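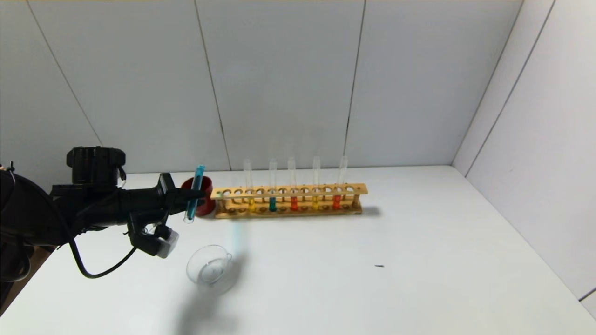
Memoler Tabletop Cell, arm holding a tube of blue liquid.

By Farzana Yousafzai — March

The Memoler is a closed tabletop cell for teams who want to teach an arm by showing it examples. The set has the black arm with its gripper, a white table with white walls on the back and side, and the liquid handling kit: wooden rack, glass test tubes, a beaker and a red cup.

A person guides the arm through the task and the system keeps each try as one example, with the video and the joint positions together. Our starter package has 163 examples of tube work. Failed tries are also kept and they get their own label, so you can decide if your model should see them.

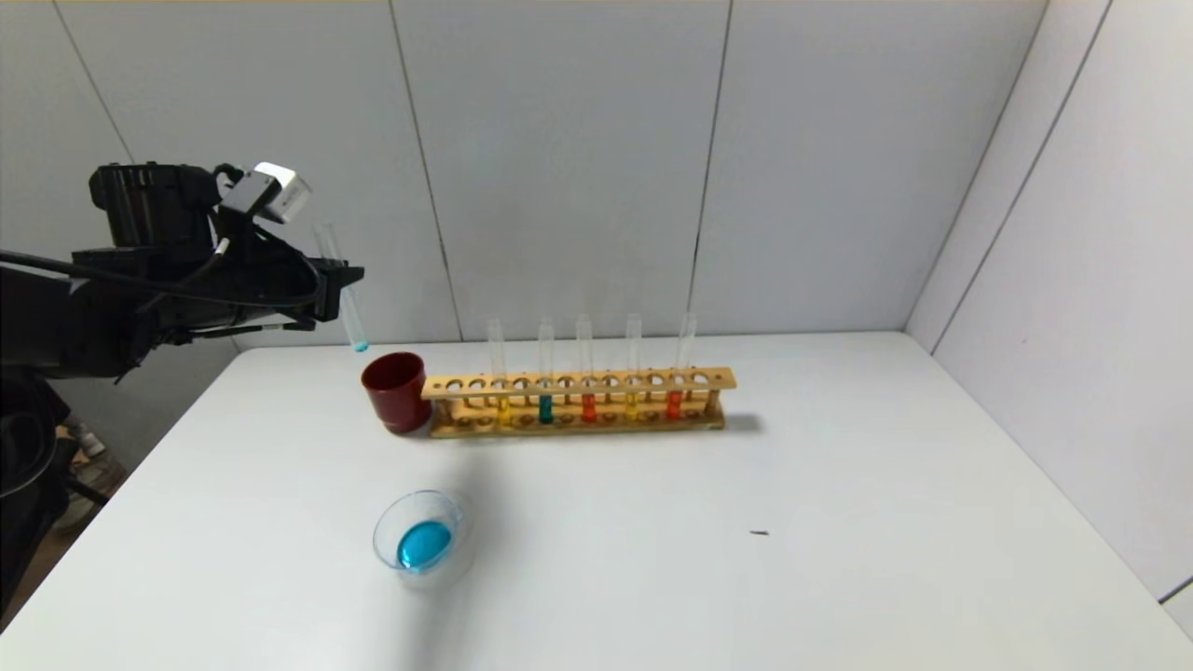 Blue liquid in the glass container, a little still in the tube.

Clear glass is difficult for many vision models, and for this reason we use strong colors in the tubes. Please change the order of colors between sessions — a model can learn the order by mistake.

One operator needs 2 days of training. The memory unit holds 26 hours of recording before you must copy it. Spare tubes are ordered separately.

For prices and delivery write to Saqib Magsi at our Skinmont office. Please tell him the size of your table.

14 shares · 2 comments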